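Home | Notebook | Index by month | Samples | Log in

March, shelf-life bench, Saturday

Subject: water activity of the dried apple lots, second pass. The first pass gave readings that did not agree between the two meters, and Réjean asked for a repeat before anything goes to Vimwood.

Both meters were left on overnight with the lids closed. Room was at 22 C when I came in and had drifted to 23 by noon. Checked each meter against the saturated salt standards before loading any fruit: sodium chloride should give 0.753 at 25 C, magnesium chloride 0.328. The old meter read 0.751 and 0.331. The newer one read 0.762 and 0.330. The high end on the newer meter is out of tolerance, the low end is fine. Cleaned the mirror with a lint-free swab and deionized water, waited 30 minutes, repeated. It came back at 0.754. I am putting most of last week's disagreement down to a dirty mirror.

Samples: 12 cups from the Skuleck lot, 12 from the Petrenko lot. Slices cut to pieces of 3 to 4 mm, cups filled to just under half, bottom fully covered. Lids on immediately. Last week the cups stood open while Marlene and I argued over labels, and dried fruit picks up moisture fast in that room. Cutting and filling took 13 minutes per lot this time.

Results, old meter, mean of all cups:
Skuleck 0.541, spread 0.009
Petrenko 0.618, spread 0.031

Newer meter after cleaning:
Skuleck 0.543, spread 0.008
Petrenko 0.621, spread 0.034

Agreement between meters is now good enough to stop worrying about them. The Petrenko spread is the real finding. Individual cups run from 0.602 to 0.636, and the high ones are all from the bottom of the bag. Either the lot was packed before it had evened out or the slice thickness varies more than the sheet says. Measured a handful of slices with the calipers: 4.1 to 6.8 mm. Spec is 5 plus or minus 0.5. Thick slices hold water in the middle, and that would do it.

Anything above 0.60 is where I start to think about the xerophilic molds. Most of this lot is over the line, if not by much. Sealed a second set of pieces in foil pouches to sit for 7 days at room temperature. If the spread closes up, it was only a matter of conditioning. If it stays, the slicer needs looking at – blade gap first, then the feed.

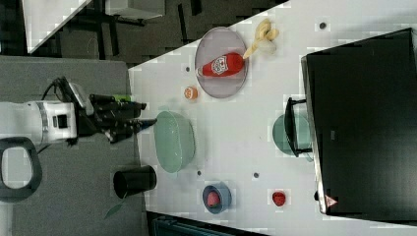
Trinh Mai wants moisture content by oven as well, so that we can place both lots on the isotherm. Vacuum oven at 70 C, 6 hours, aluminum dishes, 2 g of fine sand in each to keep the pieces from forming a skin. The oven is booked through Monday for the Zernar crackers. I have put us down for the slot after that. Dishes are dried and in the desiccator, second shelf, marked with tape.

Desiccant is more pink than blue. Regenerate before weighing anything.

Gordon's note from the last audit still applies: write the salt standard readings in the log before the sample readings, with the time. I had them on a scrap of paper again and copied them over at 11:40.

To do:
– pouches, open and read both lots on both meters
– caliper a proper set of Petrenko slices, top and bottom of bag kept separate
– order sodium chloride standard, two vials left
– ask Huguette for the dryer charts for the Petrenko run, tray positions included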